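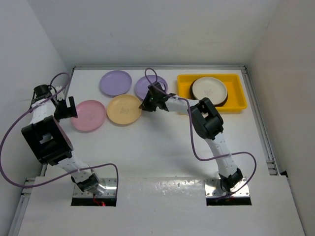 Section 3: First Use and Daily Operation

Read this section before running the Urkska Stasska dishwasher for the first time. The installation steps in Section 2 must be complete, and the water supply must be open.

3.1 Before the First Wash

1. Remove all packing material from the tub, including the foam blocks under the lower rack and the tape on the spray arms.

2. Turn each spray arm by hand. It should spin freely and should not touch the racks.

3. Fill the salt container with dishwasher salt. Water will spill over during filling on the first occasion. This is normal.

4. Fill the rinse aid compartment to the line marked MAX and close the lid until it clicks.

5. Run the Rinse program once with the machine empty.

CAUTION: Do not use table salt or water softener blocks. Damage caused by the wrong type of salt is not covered by the warranty.

Note: The salt light may stay on for up to three washes after filling.

3.2 Preparing the Dishes

Scrape off bones, seeds, labels and large pieces of food. Dishes do not need to be rinsed under the tap. Burned-on food should be soaked before loading.

Sort the load by size before you start. Plates go in the lower rack, facing the center. Bowls are placed at an angle so that water can run off. Trays stand along the side of the lower rack, where they will not block the spray arm or the detergent door.

Check plastic items for a dishwasher-safe mark. Lightweight plastic belongs in the upper rack only. Items that may turn over during the wash should be held in place with the folding clips.

The following items must not be washed in the machine:

Wooden boards and spoons
Cast iron pans
Hand-painted or antique china
Cutlery with glued handles
Anything marked with ash, wax or paint 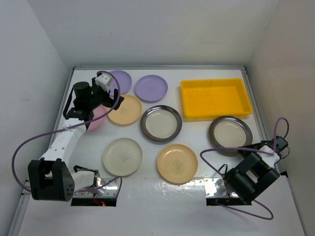 3.3 Starting a Program

1. Place one tablet, or the measured amount of powder, in the detergent compartment and close the cover.

2. Push both racks fully in. Close the door firmly.

3. Press the power button - the display shows the last program used.

4. Select a program with the arrow keys. Intensive takes 185 minutes and is suited to heavily soiled pots. Daily is suited to normal loads. Rinse uses no detergent.

5. Press Start. The display shows the remaining time.

WARNING: Hot steam can escape if the door is opened during a wash. Press and hold Start for three seconds to pause the program, wait until the spray arms stop, and open the door slowly.

3.4 Unloading

Leave the door slightly open for 14 minutes after the end signal. Empty the lower rack first so that water from the upper rack does not drip onto dry dishes.

Note: Drops on plastic items at the end of a program do not indicate a fault. Plastic holds less heat than china and dries more slowly.

3.5 Filter

Clean the filter every two weeks. Turn it to the left, lift it out, and rinse both parts under running water. Refit the filter and turn it to the right until the arrows line up. Never run the machine without the filter in place. If the filter code remains on the display after cleaning, refer to Section 5, Fault Codes.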